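Trade & Tariffs > Small importers > Customs codes
Posted 6 September 2019 by Florian Rolland

Vusico wants 872 dollars in duty on snack samples from Trevaskis. Our March lot was 421. Same code, same weight.
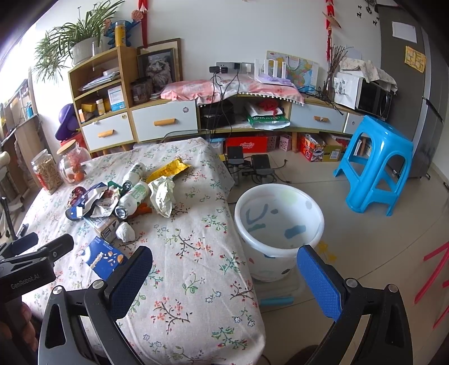

I've asked for the entry form twice – no reply yet.

cmarikar: Check the origin line. Mine was wrong.

dockside7: Doubt it. Probably broker fees added in.

cmarikar: Fees go on a separate line at Cleltbridge. 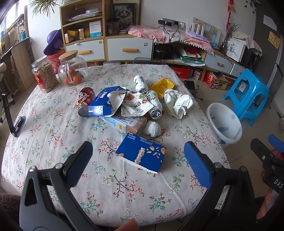 Boxes and a paper bag on the floral cloth

Florian Rolland: Origin is blank. Will file a correction.

Contact | Back to top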